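**October, workshop notebook, Talavera bench. Entry by Honeylyn Lumanlan.**

Glaze adhesion on reclaimed floor tile, continued from the previous entry.

The purpose of this entry is to record the condition of the second batch of tiles received from the Hiltivville store and to set out the cleaning method adopted before any repair is attempted. Colleagues who take over the bench should read it together with the drying notes at the back of the book.

The batch consists of 68 tiles. All were lifted from a lime mortar bed and most retain a good deal of it on the underside. The mortar comes away with a wooden wedge when the tile has been soaked overnight. Where it does not, the tile is to be returned to the tank and left until the following morning. Chisels are not to be used on this batch. Two corners were lost to a chisel in the first batch, and the body of the present tiles is softer.

Soaking water is changed each morning at 9. The water from the first change was cloudy and left a white crust on the side of the tank once it had settled. The second was clearer. A sample of each has been kept in a jar on the upper shelf, labelled in pencil, and should remain there until the salts question is resolved.

On the matter of salts, the Bredholm workshop advises a longer soak than ours and a slower drying. I have followed their advice for the tiles with lifted glaze and our own practice for the remainder, so that the two may be compared. The Bredholm tiles are stacked on edge on the left rack, with a finger's width between them. The others are flat.
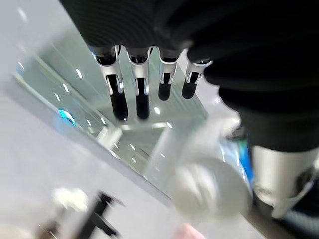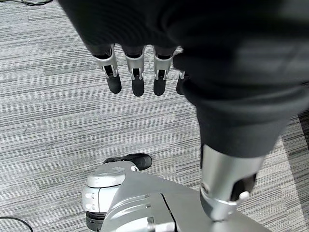 Grey striped carpet in the second; sink basin in the third.

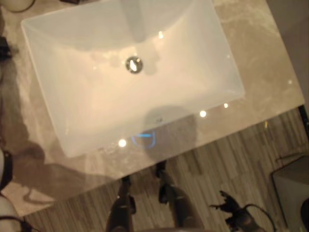

Should the tiles be fully dry before the loose glaze is fixed?

They should be dry to the touch on both faces and should have held the same weight at 3 consecutive weighings. A tile that is still losing weight is still giving up water, and adhesive placed under the glaze at that stage turns milky and does not hold. The weights are to be entered in the table at the back, in grams, with the initials of the person weighing.

The fixing trial was carried out on tiles already judged unsuitable for relaying. Telora adhesive was thinned and fed under the flakes with a fine brush. At the first strength it ran too freely and came out at the edge of the flake, where it left a shine that had to be taken back with a damp swab. At a thicker mix it stayed where it was placed but did not reach the middle of the larger flakes. A strength between the two was satisfactory. The pressing time was 30 minutes under a small sandbag, with a sheet of release paper between the bag and the glaze. One tile was pressed without the paper in error and the cloth of the bag has marked it.

Colour loss has been noted on the blue border tiles only. The green is sound throughout. I would ask that the blue tiles be kept out of the tank until the cause is known, and that they be brushed dry for the present.

There remains a disagreement as to whether old fillings should be removed. Several tiles carry a grey cement fill, neatly done and evidently of some age. It is harder than the tile and will probably cause trouble along the edge in time. My view is that it should stay where it is tight and come out where it rocks under the thumb. This has not been agreed with Bredholm.

Outstanding: release paper is running low. The balance requires levelling before the next weighing. The left rack is not to be moved nearer the heater.

Weights for the flat tiles are entered as far as the end of the upper rack. The lower rack has still to be done.

H. L.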